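# The Postcards at the Kermani

The Kermani Hotel in Stotside stopped taking guests long before the postcards began. Its sign is still up over the door, its ground floor is let to a shoe repair shop and a tax preparer, and the two floors above are used for storage. It has had no front desk for years and no night clerk to sit behind it. All the same, the mail carrier brought a postcard addressed to "Night Clerk, Kermani Hotel, Stotside" one November morning, and another the next day.

They kept coming for 9 years. When they stopped, the total was 3,498.

The shoe repair shop has the old hotel mailbox, so the cards landed there. The owner, who asked that her name be left out of this story, thought the first one was a mistake and pinned it up by the register. By the end of the month she had a stack. She tried writing "not at this address" on a few and handing them back, but the carrier pointed out that there was no return address and that the building was, after all, the Kermani. So she put them in a boot box. Later she needed a second box, and then a shelf.

The messages were short. Most ran to one line and many were requests of the kind a hotel guest might make. One asked for an extra blanket. One asked that the ice machine be looked at. "Please hold my key until I get back" appeared in the same handwriting at least a dozen times, always in blue ink. Others had nothing to do with a hotel at all. One gave a recipe for pea soup with the salt left out. One said only "Rain here."

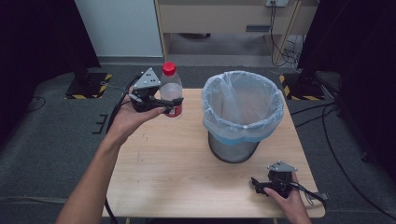 ## What was on the front

The picture sides have been less help than people hoped. The cards were plain tourist stock, the sort sold on wire racks in drugstores, and they showed bridges, beaches, courthouses and county fairs from all over. The postmarks did not match them. Nearly all of the readable ones came from Nirthorpe, a town 40 minutes up the road with one post office and no bridge, beach or courthouse of its own.

This narrowed things down less than you would think. Nirthorpe has the mail sorting for most of the valley, and a card dropped in a box in Stotside itself would have gone up to Nirthorpe, been stamped there, and come back down. The sender could have lived across the street from the hotel. A lot of people in Stotside believe exactly that.

The one exception is a run of 200 cards with the same front, a promotional picture from Jellula, the dessert company that used to have a plant outside Nirthorpe. It shows a lime gelatin ring on a cake stand. The company gave the cards away at the plant gate during its last summer, and anyone who took the tour could have picked up a handful. Taking 200 would have required either a friend on the inside or a lot of tours.

Former plant workers were asked about it when the local paper first ran an item. Several remembered the cards. One remembered throwing out a full carton. Nothing more came of it.

## The theories

Everyone in town has one, and they will tell you without being asked. The most popular is the former employee theory: somebody once worked nights at the Kermani and spent retirement writing to the old job. The hotel's payroll books survive in the county records room, and I went through them. They list plenty of night clerks over the decades. Those whose families I could reach had no idea what I was talking about, though one family did ask whether the cards were worth anything.

The second theory is love. A guest met the clerk, left, and kept writing. It is the theory people like best at the diner, and there is very little in the cards to back it up. I read close to half of them over a long weekend and found nothing warmer than "Thank you for the towels."

Then there is the handwriting.
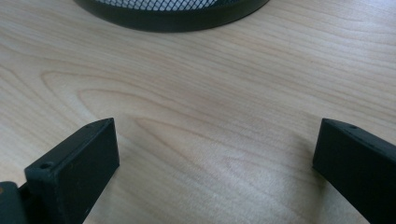
The shop owner sorted the cards by hand one winter when business was slow, and she ended up with 2 piles. The writing in the first leans to the right and presses hard. The writing in the second is round and upright, with small circles over the i's. The first hand wrote every card for the first few years. After that they took turns, sometimes week by week, and toward the end it was only the round one. She never found a card with both.

She has thought about this more than anyone, and her view is that it was a couple, or a parent and child, and that the younger or healthier one carried on with it. She doesn't claim to know why. She does say that the blanket and the ice machine were in the first hand, and the soup was in the second.

The last card came in the afternoon mail, late for the carrier, who had been held up by a tree down on the Nirthorpe road. It had a county fair on the front. The message was in the round hand and it said "Checking out. Left the key on the desk."

The owner went upstairs and looked. The storage floors were full of what they are always full of - chairs, paint, a crated boiler part that nobody has claimed. The old front desk was sold to a restaurant before she ever moved in, and she called the restaurant too. They had not found a key.

She still keeps the cards on the shelf behind the polish. The county museum has offered to take them, and she has said she will think about it. For now, customers who ask can look through a box while they wait for their heels, as long as they put the cards back in order.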